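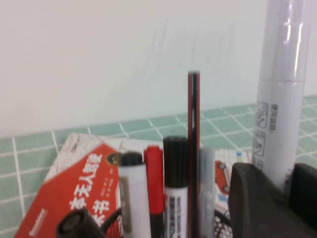 The Prisar Newborn Wrap
By Karine Wong, updated April

Those first few hours with a new baby are a blur of tiny hats and cold feet, and a good soft wrap is the thing you'll reach for again and again (I certainly did, with both of mine!). Ours is knitted in brushed cotton by Flavetti, generously cut so that there's plenty to tuck under, and it washes at 40 without losing its shape.

We use cookies to remember your basket. Accept / Manage choices 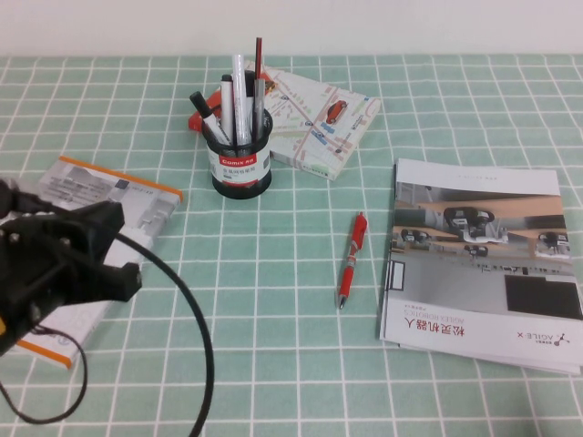

The wrap comes in oat, dove or a lovely faded rose, 2 to a pack, so one can be in the wash while the other is in use. Please do keep it clear of baby's face, and take it off once you're indoors and warm or settling them down to sleep.

We've sent out 3,602 packs so far, many of them to grandparents, who always seem to order the rose. If you're buying for a ward or a family centre, drop me a line and I'll gladly sort out a price for larger orders.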